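gripper diary, May, part 1. We're up to 2085 demos of putting things into the slotted white tray and I have opinions now.

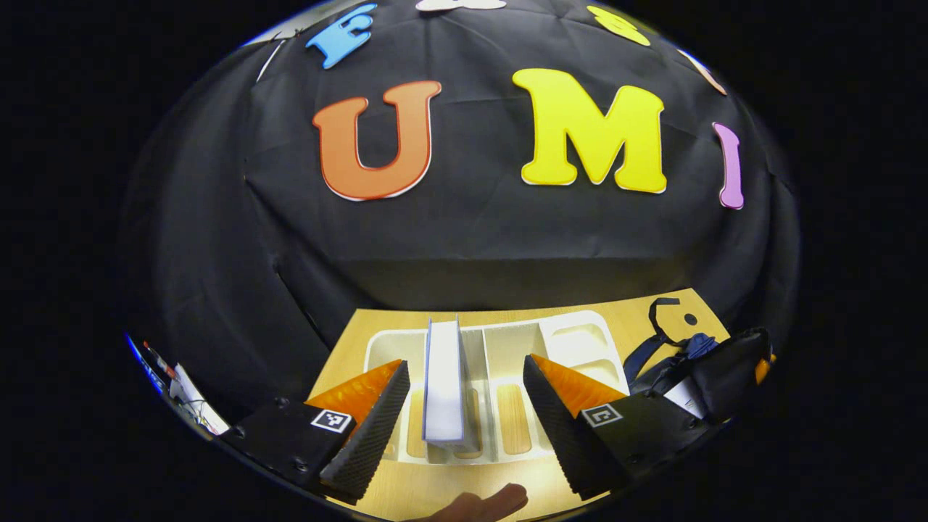 So the target was 2320 by the end of the month and I figured we'd coast. Then Keegan watched a batch back and noticed I always come in from the same angle. Always! The policy was going to learn my bad elbow.

2/ New rule at Gidalo: change something every 30 demos. Slide the tray over, turn it a little, swap who's holding the gripper. Puspita is left-handed and her runs look totally different from mine, which I love.

3/ We tossed 126 demos last night. Mostly me rushing the release (sorry, Manon, I know you labeled every one of those). If you let go while you're still moving, the thing tips, and then the model thinks tipping is part of the job.

4/ Slow is good but too slow is bad too. If I stop to think halfway down, that pause goes straight into the data. Now I plan the whole move before I start recording - feels silly, works great.

5/ Somebody asked if we keep the misses. Yes, if you miss the slot, back up and get it in on the second try. Those recoveries are my favorites and we don't have nearly enough of them.

6/ Wayne wants to start on the Fraser parts next, which are smaller and slippery. I want lunch. More tomorrow if my wrist is still talking to me!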